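Search this site Search Go

Open day at the Tundoner robotics workshop, Clemport

Posted 23 January 2026

The Tundoner workshop in Clemport opened its doors to the public for an afternoon, and four of us from the Noonan electronics club drove over. Entry was free. Visitors signed in at the front desk and went through in groups, and ours had 21 people in it.

Ghada Sfeir led the tour. She runs the assembly side of the building and has been there since it was a cable shop. The first stop was the storeroom, where parts are kept in numbered drawers, 195 in all. The labels are handwritten. Sfeir said they have tried a barcode system twice and gone back to the pens both times.

The next room is where most of the robot work is done. Kavinda Patwary talked us through the current project, named Inia, a small arm meant for bench jobs that involve soft or awkward parts. He said rigid parts are mostly a solved problem for a shop of this size. Sponges, foam, loose wire and rubber feet are harder, since they change shape when squeezed and do not always let go cleanly.

We were allowed close to the bench while the arm was being set up, as long as we kept our bags on the floor behind us.
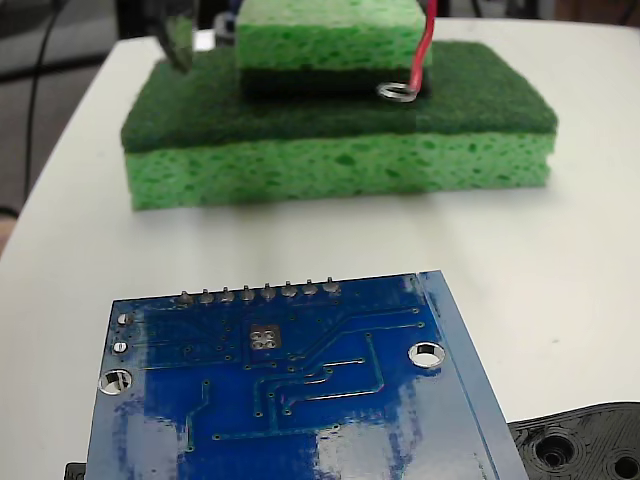 Sponges and a ring terminal on the bench at Tundoner, with the underside of a blue circuit board in front.

Patwary answered questions for a good while. Someone asked how the fingers are made, and he said the shop casts its own because bought ones wear out too quickly on rough surfaces. The printed parts come off two machines in the next room, and a bracket can be redesigned in the morning and fitted the same afternoon. Mebrat Kumsa from our club asked about the wiring. Power and signal lines are run separately where there is room for it, and the crimps are done by hand.

The demonstration itself was slower than I expected. The arm moved to a sponge, closed on it, lifted it and put it down a short distance away. Patwary ran it several times. On one run the sponge turned in the grip and came down crooked, and he left it where it was and started the next one. He gave no figures for how often that happens.

After that we had coffee in the hallway and looked at a shelf of older grippers, some going back to the cable shop days. Shadi Obeidat had a table there with schematics for sale at cost. I bought the motor driver set, 24 pages, stapled. The printing is small but readable.

Parking is behind the building and fills up early. The side door has a step. Sfeir said the next open day will be in June and that groups should write ahead.

Recent reports
Clemport repair fair, second year
A morning at the Noonan transformer works
Fikri Hartono's talk on stepper motors
Club bench: what we fixed this winter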